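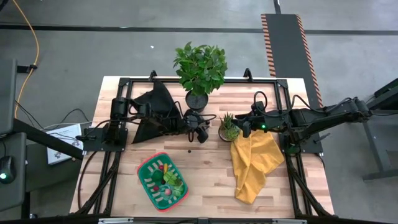
The Cloth Is the Hard Part

By Pao-chu Lo

Every few months somebody asks me when they can buy a machine that will tidy the kitchen. My answer has been the same for a while. You can buy one that will do a piece of it, slowly, if you set the table for it first.

Look at what goes on a practice table these days. Two arms, a basket of toy produce, a couple of potted plants, a yellow cloth spread loosely across the table. A four-year-old could sort that out between bites of toast. For a pair of robot grippers it is a full afternoon's syllabus, and the items are not equally hard.

The toy fruit is the easy end. It keeps its shape and it doesn't care how hard you squeeze. Picking up a plastic banana and putting it in a basket is something a decent pair of arms can now do all day. Real bananas bruise, and I would like to see more people try them.

The plants are harder than they look. A small pot has to be held level the whole way or you have dirt on the table. The leaves hide the rim, so the arm has to work out where the pot is from what little shows.

Then there is the cloth. It has no fixed shape, so there is no one right place to grab it. Pick up one corner and the other three have moved. I have watched a system called Farari spend 19 minutes on one dish towel and finish with something I would call a wad. The people from Bassey, who built it, called it a fold. We were both looking at the same towel.

I ran a packing line at Lollside for years, so I'm not against any of this. We put in two arms to load boxes, and they were good at it. They did 329 boxes a shift on the first week and 629 by April. But every box was the same size and came down the belt facing the same way, and we spent a lot of money making sure of that. A home won't do that for you. My own kitchen counter has never looked the same two mornings in a row.

Trinance, which sells a two-arm setup for small shops, likes to say its system has done a task 1,000 times. Fine. I want to know how many of those times a person reached in, and whether the basket was ever in a different spot. Those two answers would tell me more than the video does.

So, can machines do chores yet? On a shop floor, some of them, and more each year. At home I'd say no – or only the parts you never minded much. Putting fruit in a basket was not what kept me up late. Laundry was, and laundry is all cloth.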